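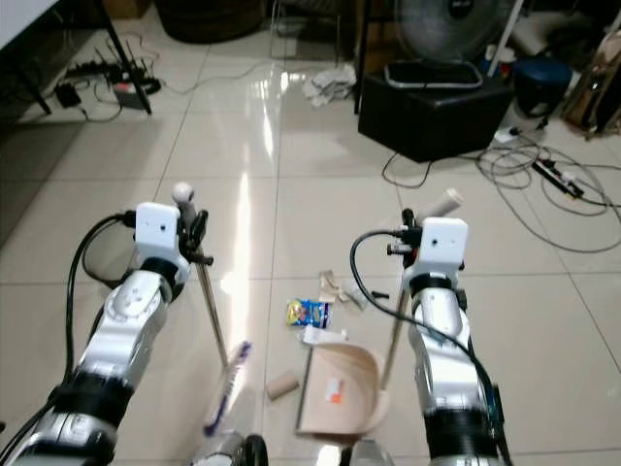
Re: [floorcare] Long-handled sets on glossy tile

Panagiotis Popescu wrote on 12 July 2019:
> We have large square beige tiles and the Fuderley pan rides up on
> the grout lines, so fine dirt goes underneath. Paper and wrappers
> are no trouble. Is it the lip or the floor?

Mostly the lip. A curved pan touches a hard floor at the middle of its front edge first, and grit passes either side. Set the edge square to the grout line, in the middle of a tile, and sweep along the tile towards it.

Order of work matters too. Take the bulky items first - cardboard tubes, crumpled tissue, snack wrappers - and empty the pan before going back for the dust.

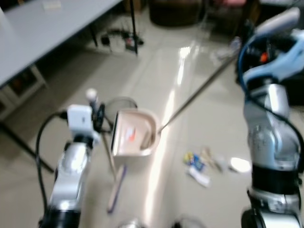
Keep the tray level while carrying it. Light scraps slide easily on smooth plastic, and a quick turn is enough to lose them.

On replacements: the Stinoseo pan has a rubber lip and costs 400 more than the Rasus. I have had mine since June and the lip still lies flat. The Rasus brush is the better of the two, with bristles 6 mm longer. Handles are not interchangeable.

Does anyone have the part number for the Lazarević lip strip?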